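Koltlow Household
@koltlowhousehold

Folding on a bed instead of a table: a short thread on what changes. 1/9

The surface gives. A mattress sinks under the heel of the hand, so any crease pressed against it comes out softer than the same crease pressed on a worktop. Allow for this by pressing with the flat of the palm and finishing each fold with one slow pass away from the body. 2/9

Start with the bed made. The cover wants to be pulled level to the corners before any laundry goes down. A ridge underneath will print itself into thin cotton, and it also throws off the edges when you try to line them up by eye. 3/9

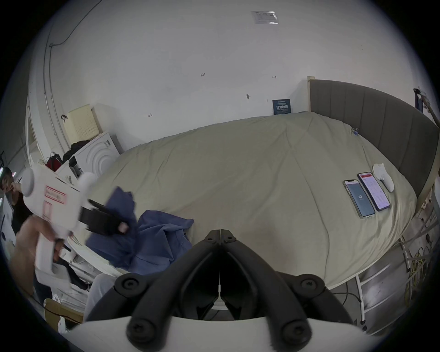
Letendale Laundry and Linen Club

Soft blue cloth on a plain cover is an easy pairing to work with. The outline stays readable even when the piece is bunched, and you can find a hem without lifting the whole thing. Dark on dark is slower. Patterned covers are the worst, particularly checks, where the eye follows the wrong line. 4/9

Opening out a crumpled piece: find one corner, hold it down, then draw the next corner along the same edge. Do not shake it over the bed. Shaking moves the cover as well and you end up levelling two layers. Draw, release, smooth, repeat. For anything with legs, find the waistband first and treat it as the fixed edge. 5/9
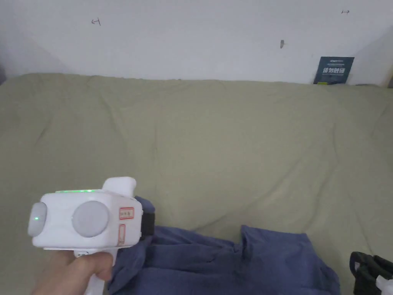 The fixed edge goes furthest from you, parallel to the wall if the bed stands against one. The wall is a good straight reference, better than the mattress edge, which is usually rounded. Once the far edge is parallel, the first fold is a turn of 90 degrees at most, and for most trousers it is simply one leg laid over the other. 6/9

On weight. The Mota linen chart we use puts everyday cotton trouser cloth at 280 grams per square metre. At that weight a fold holds by itself on a mattress. Lighter cloth will creep open, so fold it last and put something on top. Jersey creeps whatever you do. Roll it. 7/9

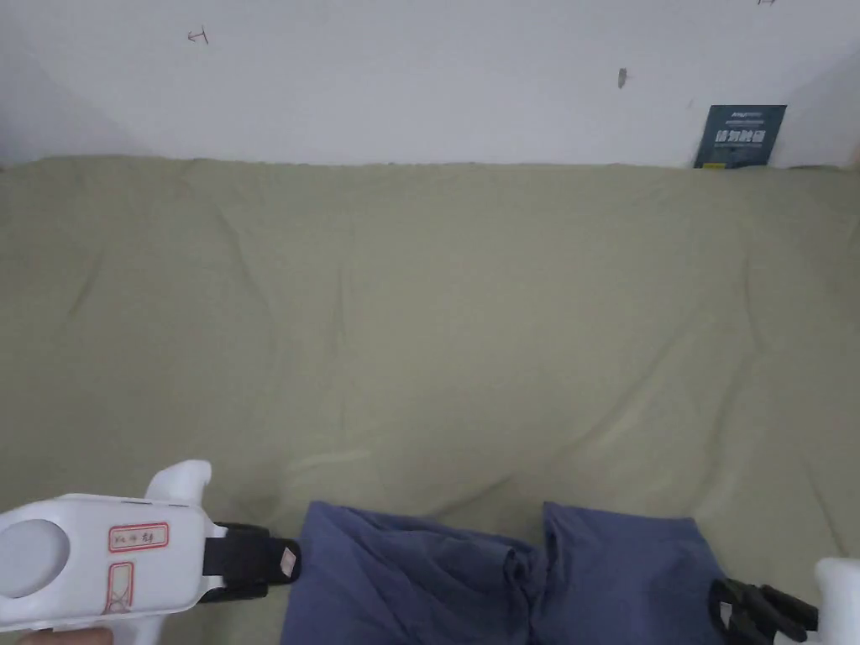
Storage, briefly 8/9

Folded pieces go in the drawer on edge, fold upwards. Leave about 2 cm free at the back or the drawer catches. Our Flelleck drawer dividers are the older fixed kind and will not take a folded jumper, so those stay on the shelf.

Corrections and replies 9/9

Several of you asked last time whether the cover should come off before folding. No, provided it is clean. A bare mattress drags on cloth more than a cotton cover does, and the piping catches on buttons.

One correction to the April thread: I gave the pillowcase fold as thirds lengthways, then halves. It is halves lengthways, then thirds. The chart had it right and I copied it wrongly. That post has had 3,405 views, so if you have been getting a long thin pillowcase that falls over in the cupboard, the fault is mine.

Fitted sheets are next. Bring one with the elastic still working.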